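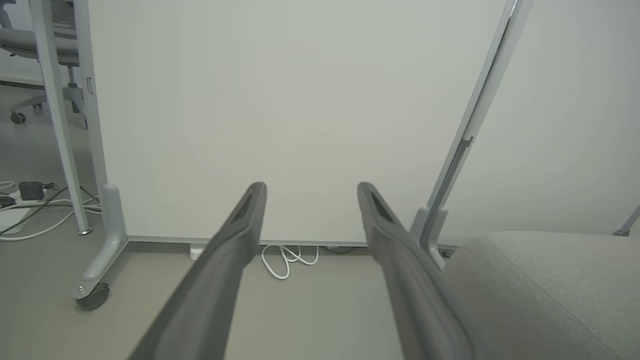
Whiteboard on castors, bottom rail and left foot.

Re: [collholm-share] Mobile whiteboard, Korkik office clear-out

> Flutley have offered us one of their big whiteboards for $269. It's on wheels, wipes 100 per cent clean and would save us
> booking the Osman room every time we want to draw something up. New
> ones that size go for $3550. I say we grab it before Tuesday.

I'd want to see where $3550 comes from before calling this a bargain. That sounds like a price for something with a screen in it.

The panel is blank in the photo, fine, but a blank board tells me very little about how it wipes. Has anyone put a marker on it, left it overnight and tried again? Our last one was spotless too until we wrote on it.

Also, do the castors lock? I can only make out one wheel, and we've got a sloping floor at the kitchen end. And what's the little clip on the upright for? If it lets the panel flip, I'd like to know it stays put when you lean on it.

I'd go to $100 if they deliver. Otherwise the Osman room is 2 flights up and free.

Collholm, ground floor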